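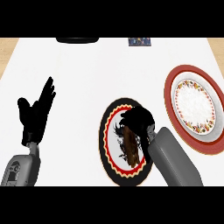

실내 마감에서 백색은 단일한 색이 아니다. 같은 백색 도료라도 광택도와 주변 바닥재의 반사색에 따라 눈이 받아들이는 값이 달라지며, 시공 현장의 분쟁 상당수가 여기서 시작된다. 밝은 흰 상판 옆에 옅은 나무 바닥이 놓이는 조합은 주거 공간에서 특히 흔하다. 바닥이 따뜻한 베이지 계열이면 상판 가장자리의 백색은 황색 쪽으로 기울어 보이고, 중앙부는 상대적으로 차갑게 읽힌다. 상판에 어두운 물건이 하나라도 올라가면 주변 백색의 체감 명도는 다시 올라간다. 색견본집만 보고 자재를 고른 사람이 입주 후에 색이 다르다고 말하는 것은 대개 이 때문이다.

도료 업체 Brunley는 지난 7월 백색 계열 제품군을 125종에서 11종으로 줄였다. 색차계로 측정하면 구분되지만 벽면에 칠한 뒤에는 구분이 어려운 품목을 정리한 결과다. 남은 품목은 색상 계열이 아니라 반사율 순으로 번호를 매겼다. 유통점에서는 반발이 있었다. 기존 도면에 적힌 색번호가 무효가 되면서 보수 공사용 도료를 다시 조색해야 했기 때문이다. Brunley는 구 번호와 신 번호의 대조표를 배포했으나, 무광과 반광을 한 줄에 묶은 항목이 있어 현장에서는 그대로 쓰기 어렵다는 평이 많다.

광택도는 백색 선택에서 자주 빠지는 항목이다. 무광 도막은 빛을 고르게 흩뜨려 요철을 감추는 대신 손때가 잘 남는다. 반광 도막은 닦기 쉽지만 퍼티 작업의 자국이 측광에서 드러난다. 창과 직각을 이루는 벽에는 무광, 손이 닿는 문틀과 걸레받이에는 반광을 쓰는 구성이 무난하다. 천장은 한 단계 더 낮은 광택을 쓴다. 매입등이 많은 천장이라면 견본판을 조명 바로 옆에 붙여 놓고 확인해야 한다.

상판의 경우는 조건이 다르다. 벽은 서서 정면으로 보지만 상판은 위에서 내려다보고, 조명은 대개 그 위에 있다. 광택이 높으면 등기구의 상이 그대로 맺힌다. 광택이 지나치게 낮으면 그릇 바닥이 끌린 자리에 회색 선이 남는데, 이것은 긁힘이 아니라 유약이 없는 굽이 상판에 묻어난 흔적인 경우가 많다. 연마 성분이 약한 세제로 대부분 제거되지만, 반복해서 문지르면 그 부분만 광택이 올라가 얼룩처럼 보인다. 식기를 자주 놓는 상판이라면 견본에 접시 굽을 직접 문질러 보는 편이 확실하다.
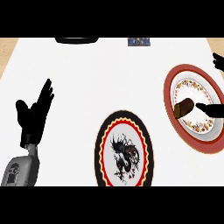
조명 조건과 견본 확인

색온도는 백색의 인상을 가장 크게 바꾸는 변수다. 조명 설계사무소 Gereo는 주거용 견본 검토를 3단계로 나눈다. 먼저 커튼을 걷은 주간 자연광에서 보고, 다음으로 실제 설치할 등기구만 켠 상태에서 보고, 마지막으로 두 광원이 섞이는 해 질 무렵에 본다. 세 번째 단계에서 탈락하는 견본이 가장 많다. 자연광의 푸른 성분과 전구색 조명의 황색 성분이 한 면에 동시에 떨어지면, 중성으로 보이던 백색에서 분홍이나 녹색 기운이 드러난다.

견본판의 크기도 결과에 영향을 준다. 손바닥만 한 색편은 주변색에 묻혀 판단이 어렵다. 합판에 두 번 칠해 완전히 건조한 뒤 벽에 세워 두고 하루 이상 관찰하는 방법을 권한다. 기존 벽에 바로 시험 도장을 하면 바탕색이 비쳐 오차가 생긴다. 견본판의 테두리를 칠하지 않고 남겨 두는 관행도 피하는 것이 좋다. 남은 합판색이 대비를 만들어 백색이 실제보다 차갑게 보인다.

바닥재와의 조합

옅은 나무 바닥은 백색 벽의 하단을 물들인다. 바닥재 제조사 Chamoun의 시공 안내서는 바닥을 먼저 깔고 벽 색을 나중에 정하도록 하고 있으나, 국내 공정은 도장이 앞서는 경우가 대부분이다. 순서를 바꿀 수 없다면 바닥재 7장 정도의 면적을 임시로 깔아 놓고 견본판을 세워 본다. 오일 마감 바닥은 시간이 지나며 색이 짙어지므로 벽은 한 단계 중성에 가까운 백색으로 잡는다.

복합 상가 Gemenard의 개보수에서는 이 과정을 생략했다가 복도 벽을 다시 칠했다. 바닥 교체 전의 회색 타일을 기준으로 고른 백색이 새 나무 바닥 위에서 녹색으로 기울었다. 재도장에는 반사율이 같고 적색 성분이 조금 더 들어간 제품을 썼으며, 조명은 교체하지 않았다.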